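First Bread in the Ruveck Countertop Oven

Read this before you trust the dial. The printed card in the box says the oven is ready when the light goes off. We have our doubts, and so will you after one pale loaf.

1. Wipe out the inside with a damp cloth and let it dry. Leave the rack out for now.

2. Run the oven empty at its highest setting for 45 minutes with a window open. The card claims there will be no smell. Open the window anyway.

3. Let it cool, then slide the rack into the lowest slot. The middle slot is marked "Bread," but loaves baked there came out dark on top and gummy underneath.

4. Set an oven thermometer on the rack and turn the dial to 400. Wait until the thermometer agrees. Ours read up to 25 degrees low when the light went off.

Note: The Sketlow model uses the same dial with different markings. Don't copy settings from one to the other, whatever the recipe booklet says.

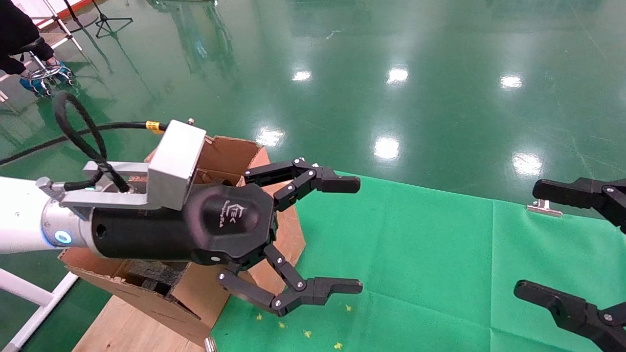
5. Put the dough in a greased loaf pan, no more than two-thirds full. A pan that is too full will touch the top element, and "extra headroom" on the box seems to mean very little.

6. Bake with the door shut for the first 25 minutes. After that, turn the pan around once. The fan is supposed to make this unnecessary. Try it without turning if you like, and look at the back corner when you slice.

7. Check the middle of the loaf with a probe. Take it out at 200 degrees for plain white bread. The "Auto Loaf" button stops on time alone and has no idea what is in the pan.

Caution: The door glass and the top panel both get hot. The handle is sold as cool-touch. Use a mitt.

Caution: Do not pour water on the oven floor for steam, even though the Zanetti booklet suggests it. Use a small metal dish on the rack beside the pan.

8. Cool the loaf on a wire rack for at least 80 minutes before cutting.

Settings checked March 2024.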